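양팔 로봇에 컵 넘겨주기 가르칠 때 메모

작업실에서 원격조종으로 시연 모으면서 적어둔 것들. 급하게 쓰는 거라 순서 없음. 필요한 것만 골라 보세요.

시작 전
- 매트부터 깔기. 맨 테이블은 컵이 미끄러짐. 무늬 없는 게 낫고 구김은 손으로 한번 쓸어주기.
- 안 쓰는 물건은 팔이 지나가는 길에서 치우기. 건조대는 안 치워도 됨, 대신 시연 내내 같은 자리.
- 케이블 여유 확인. 손목 끝까지 돌려보고 당기면 다시 묶기. 이거 건너뛰었다가 33번째 시연에서 커넥터 빠짐. 처음부터 다시 했음.
- 그리퍼 닫는 힘은 낮게. 얇은 컵은 금방 찌그러짐.

넘겨주기
왼팔이 컵 좁은 쪽을 잡고 오른팔은 입구 쪽으로 들어감. 반대로 하면 손가락끼리 부딪힘. 높이는 매트에서 한 뼘쯤이 편한데 이건 취향. 받는 쪽이 완전히 닫힌 다음 2초 세고 놓기. 사람 손으로 할 때처럼 슬쩍 넘기면 로봇은 그 타이밍을 못 배움. 답답해도 기다리세요.
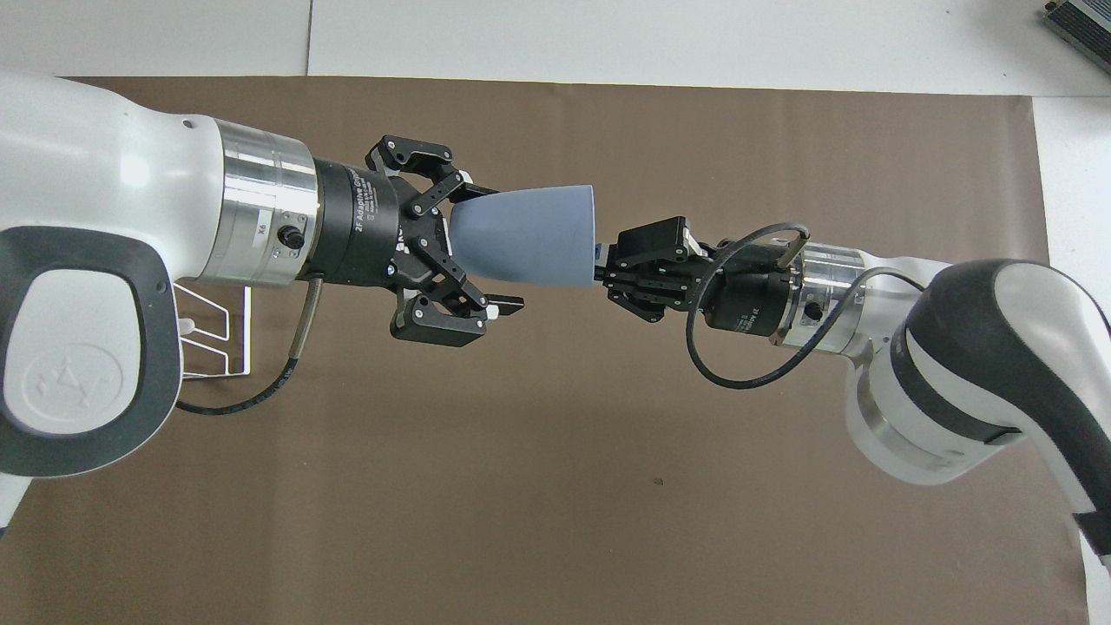 왼쪽 그리퍼는 좁은 끝, 오른쪽은 입구. 양쪽에서 같이 문 상태.

Loan Huỳnh 씨가 알려준 요령인데, 다가갈 때는 빨리 가도 되고 마지막 손가락 두 마디 거리에서만 확 늦추면 됨. 전체를 다 느리게 하면 시연이 길어지기만 하고 학습 결과는 별로. 저도 해보니 그랬음.

손으로 직접 잡고 끌 때
- 팔꿈치 쪽을 같이 받쳐야 손목이 안 떨림
- 그리퍼 손가락 밀지 말것. 몸통 잡기
- 내 손이 카메라 가리면 그 시연은 버리기. 아까워도 버리기
- 두 팔을 혼자 끌기는 힘듬. 둘이서 하거나 원격으로

저장
실패한 것도 지우지 말고 폴더만 따로. 이름에 fail 붙여두면 나중에 찾기 쉬움. 7월에 모은 392개 중에 이름 안 붙인 게 섞여서 하나하나 다시 돌려봤음... 눈 빠지는 줄. 파일 정리는 그날 저녁에 바로.

얼마나 모아야 되냐는 질문 많은데 컵 하나, 자리 하나면 1,000개까지는 필요 없었음. 자리를 조금씩 바꿔가며 모으는 게 훨씬 이득. 매번 똑같은 데 놓으면 살짝만 옮겨도 헛손질함.

자주 하는 실수
컵을 꽉 문 채로 양쪽에서 당기기. 컵도 상하고 팔도 멈춤. 멈추면 억지로 빼지 말고 한쪽만 천천히 열기. 컵 밑에 손 대고 있으면 떨어져도 괜찮지 않냐고 하는 분 있는데, 팔 켜져 있을 땐 손 넣지 마세요. 비상정지는 꼭 손 닿는데 두고.

그리퍼 손가락 패드 닦는 법은 Gerrit Potgieter 씨가 따로 정리 중. 올라오면 여기 밑에 붙일게요.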